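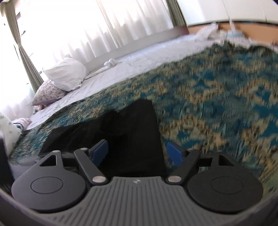

The Level at Kerkholm

The survey of the Kerkholm reservoir was scheduled for four days and took eleven. Everett Mahmoud kept the log. He wrote in pencil, in capitals, and entered the time at the left margin of every line.

The task was simple. A brass benchmark had been set into the dam's east abutment when the dam was built, and its elevation was recorded as 819 feet. A second mark stood in the churchyard at Sirncombe, 3,105 feet away along the old road. Mahmoud was to run a line of levels from one to the other and back. If the two runs agreed within the permitted error, he would sign the sheet and the county would renew the operating license.

The first run closed well. The outbound and return figures differed by less than the thickness of a coin. The difference in height between the two marks, however, was wrong. According to the record, the churchyard should have been lower than the dam by a certain amount. It was lower by that amount less 2 inches.

He checked the instrument. He set two pegs in level ground, took readings from the midpoint and then from one end, and found no error worth adjusting. He checked the rod against a steel tape. He ran the line again the next morning, before the sun was on the road, and got the same result.

There were two explanations. Either the churchyard had risen or the dam had gone down. Churchyards do not often rise.

Mahmoud telephoned the office from the inn. His supervisor, Simard, asked whether the record could be at fault.

"It could," Mahmoud said. "It was copied at least twice."

"Then use the new figure and note the discrepancy."

"The new figure is only new if the dam is where it was."

Simard said that the license expired in November and that the sheet had a space for remarks. Mahmoud said he would need more days. There was a pause on the line, during which he wrote down the time.

He spent the additional days at the county archive, where the original field books were kept in a steel cabinet. The surveyor had been a man named Ornura. His hand was small and upright. On the page for the Sirncombe mark he had entered his readings, reduced them, and drawn a double line beneath the total. The arithmetic was correct. The later copies matched it to the last digit.

Inside the back cover Ornura had written a note, which had not been copied.

"East abutment set on fill, against my advice. Expect it to settle. Whoever reads this should measure again."

Mahmoud read it twice and transcribed it into his own log, with the page reference. Then he drove back to the dam and ran the line a third time. The afternoon was overcast and the light was good for reading the rod. At the last setup he stood behind the tripod for several minutes after he had finished booking.

The water was high that week. It made a steady sound in the spillway.

He did not use the space for remarks. He left the signature line blank, clipped Ornura's note to the front of the sheet, and wrote the date beside it, September 7, 2022. On the next page of the log he ruled a new margin and entered the time.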